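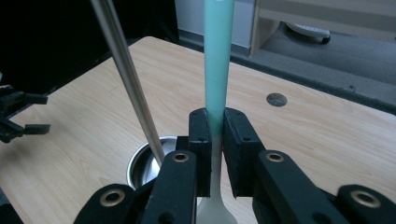 A rule you can't follow with both hands full is a rule you're going to break, Shiela Layug used to say, and she would add that most of the ones she had broken herself were written by people sitting down.

Chapter 3
Working Rules for Grippers at the Table

Before You Begin

By the end of this chapter you should be able to:
Tell a requirement from a recommendation, and say why a bench needs both
Write a grip rule that two people will read the same way
Check a gripper and its surroundings before a session
Fill in a session record that a stranger could use
Decide when to stop

You will need your notes from Chapter 2 on jaws and linkages, and it would help to have a gripper of some kind within reach while you read. A simple hand-held one is fine. If you have nothing at all, a pair of kitchen tongs will get you surprisingly far, and I have taught a whole afternoon with them!

3.1 Why a bench needs rules

I came to this subject from the untidy end. When I started at Jaststead we had good equipment, patient people and a shelf of binders, and we still couldn't get two benches to do the same task the same way. One bench picked up a spoon high on the handle. The other picked it up low. Both had been told to "grasp the utensil securely," and both, if you asked them, were doing exactly as they had been told. The trouble was in the sentence.

Look again at the picture that opens the chapter. The finger pads press on the utensil from either side, right where the mint-green handle changes to white. You could describe that grip to someone over the telephone and they would have a fair chance of copying it, and this is a good test to keep in your pocket. A color change, a collar, a ridge or a printed line gives you a place to name. "Near the middle" gives you an argument.

Rules at this level are small and a bit dull, I admit. They don't have the grandeur of the safety standards we will come to in Chapter 5, with their numbered clauses and their long lists of definitions. But the big standards lean on the small rules. A standard may ask you to show that a task is done consistently, and it will usually leave you to work out what "consistently" means for a spatula, a bowl and a person who would like to go to lunch.

3.2 Must, should and may

Three little words carry most of the load in any set of rules, so let's settle them now and use them the same way for the rest of the book.

Must marks a requirement. If the step is skipped, the session doesn't count, and somebody has to write down that it was skipped.

Should marks a recommendation. There may be a sensible reason to do otherwise on a given day, and the operator is trusted to judge, but the reason goes in the record.

May marks a permission. It tells the operator that a choice is open and that no one will come asking about it later. New writers tend to leave this one out, and then their readers spend a lot of time wondering whether they are allowed to move the bowl.

The commonest fault I see in student work is a page where everything is a must. It feels safe when you are writing it. Read by the person at the table, though, a page of 23 musts looks like a page of 23 suggestions, and they will pick out the ones that seem important to them. When the Hurnis bench rules were revised we went through the old sheet with a pencil and asked of each must, "Would we really throw the session away over this?" For a good many of them the answer was a slightly embarrassed no.

3.3 Rules for the grip

A grip rule has to say what is held, where it is held, and how the operator knows the hold is good. The following is the form used through the rest of this part of the book. You may shorten it once you are used to it.

Rule G1. The operator must close the finger pads on the part of the utensil named in the task sheet.

Rule G2. Both pads must touch the utensil before it is lifted. A utensil held by one pad and leaning on something else is not gripped.

Rule G3. The pads should meet the handle on its flatter sides, where it has any.

Rule G4. The operator may open and close the gripper again to improve the hold, as long as this is noted.

Rule G2 was the one that caused the most talk in our training room. People with quick hands can get away with a one-sided hold, especially when there is a bowl nearby to lean the thing on, and they didn't see the harm. The harm is that a machine learning from their work, or a colleague copying it, may pick up the leaning as part of the job.

Notice too what these rules leave alone. They say nothing of how fast to close, or how hard. With a hand-held gripper the operator feels this through the trigger, and a number on paper would only be ignored. A powered gripper is a different matter, and you will find force limits waiting for you in Chapter 4.

3.4 Rules for the gripper itself

Linkage grippers have a lot of joints, and joints are where wear likes to hide. If yours is like the one in the opening picture, with metal eyelets around the pivot holes in the arms, you have convenient places to look. Go round them in the same order every time.

Rule C1. Before a session the operator must look at each pivot and each finger pad.

Rule C2. The operator must open and close the gripper 10 times with nothing in it, and must not start if it sticks.

Rule C3. Screws that have worked loose should be tightened by the person who finds them, and the record should say which one it was.

Please don't let the check turn into a ceremony. At the Talavera site the form had grown so long that people filled it in from memory over coffee, and a cracked pad went through with a clean sheet. They cut the form down to the three rules you have just read - it fits on a card - and the cards started coming back with real findings on them.

3.5 Rules for the table

Objects on the table are part of the task, whether or not anyone meant them to be. A metal bowl can throw bright reflections. A long rod standing in a bowl takes up more room than the bowl does, and an arm swinging past will find it. Where two grippers share a table, each needs some space that belongs to it alone.

Rule T1. Every object on the table must be listed on the task sheet.

Rule T2. Where two grippers are in use, the operators must agree which one moves first.

Rule T3. Anything tall should be placed where neither gripper has to reach across it.

Rule T4. Holes and fittings in the tabletop should be kept clear of small objects.

3.6 The session record

We will spend all of the next section but one on records, so I will be brief here (my students are laughing, I expect). A record must let a stranger know what was done. It needs the date, the bench, the task sheet used, the result of the check, and anything that departed from a should. A usable entry looks like the one below.

22 April 2024. Neteris bench. Task sheet: utensil and bowl. Check done, no sticking. Regripped once on first lift, see G4. Second operator moved first as agreed.

It is plain stuff, and it took less than a minute to write. Compare it with "All OK," the entry I have met most often in my working life and learned least from.

3.7 When to stop

Rule S1. Any operator may stop a session at any time and must not be asked to justify it before the table is safe.

Rule S2. After a stop, the check in C1 and C2 must be done again from the start.

I put S1 in front of new operators on their first morning and have them practice it out loud, feeling a little silly, until it comes easily. Even in a run of 100 lifts, with everyone pleased at how well things are going, the person holding the gripper has the last word.

Try It Yourself

Choose a utensil from your own kitchen and write a version of Rule G1 that names one gripping place on it. Give the rule to a friend along with the utensil, say nothing more, and watch where their fingers go. Rewrite the rule and try it on someone else. Keep both versions, as you will need them for the work on disagreement between operators in Section 3.8.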